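4 min read

13th August, posted by the Flidirholm manipulation software group

Software engineer, grasp perception and failure detection

We're hiring one person. Before you send us anything, please read the part about what doesn't work, as it takes up most of the ad.

Flidirholm writes control and perception software for single-arm robots that handle cloth in ordinary rooms. Our main code base is called Nornel. It takes wrist camera images and joint data, decides where to grab, and decides afterward whether the grab was any good. The first half is in fair shape. The second half is the job.

If you've watched demo videos of robots folding laundry, you have probably wondered how many takes were thrown away. We wonder too, including about our own. Last spring we went back through 2,642 logged grasps that Nornel had marked as successful and had people check them against the video. In 389 of them the robot was holding the wrong thing: two layers when it wanted one, a fold in the middle when it wanted a hem, or nothing at all. The confidence scores on those were, on average, a bit higher than on the good ones. We published that number internally and it was not a popular week. 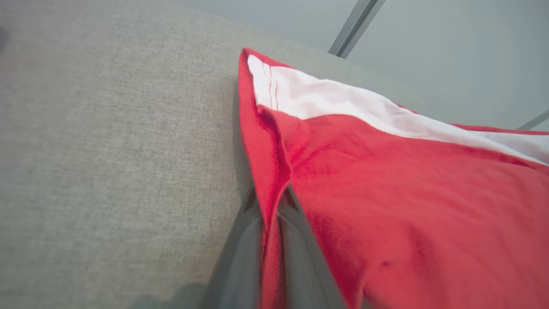

Wrist view during a grasp on red fabric over gray upholstery. The fingers have cloth between them. Whether they have the right cloth is your problem.

A force reading will tell you something is between the fingers. It says very little about how many layers, or which edge. The wrist camera is so close that the fingers cover a good part of what you'd like to see, and one solid color gives a feature matcher little to hold on to. Seams, trim and a change in color between the two sides of the fabric can all help, when they happen to face the camera. We currently use them badly.

What you would do

You would own the grasp check in Nornel, from the raw wrist images to the yes, no or don't know that goes to the planner. At the moment there is no "don't know," and adding one will break things in the planner, which you would help fix. You would also look after Manzano, our replay tool. Manzano steps through a logged run with images, joint states and planner decisions lined up in time. The timestamps drift on long runs. We have known this for a while.

Expect to spend a day or more each week with the arm itself. We don't take results from simulation as evidence for cloth. Our simulated fabric is useful for catching crashes in the code and for little else, and we'd like to hear from people who have been burned by this themselves.

Who we're looking for

Solid C++ and Python. Real experience with camera calibration, and by that we mean you have had to find out why one was wrong. Enough statistics to say when a test set is too small. Ours for this task is 893 labeled grasps, from one room and mostly the same garments, so that question will come up early.

A degree is fine and so is no degree. Work with large learned policies is welcome, but please tell us how the policy was scored, who scored it, and what happened when the lighting changed. If the answer is that you didn't check, say so. Several of us would have to say the same.

You may not like it here if you want to ship quickly. We dropped a release date in October because the retry logic was hiding failures by trying again until something stuck. The group is small, and people will argue with your plots.

Pay and place

Full time, on site at our Flostov lab four days a week. The fifth can be at home. Pay is set by grade and we send the table to anyone who asks, before the first call. We can't sponsor visas this year.

To apply

Send a resume and one page on something you built that looked like it worked and didn't. Tell us how you found out. Skip the cover letter. Code samples are optional, and we read them slowly. The last time we advertised we had 188 applications and answered every one, though some waited six weeks for it. We'll try to be faster.

The interview is two calls and one paid day in the lab, where you'll get a log from Manzano and be asked what went wrong in it. We don't always know ourselves.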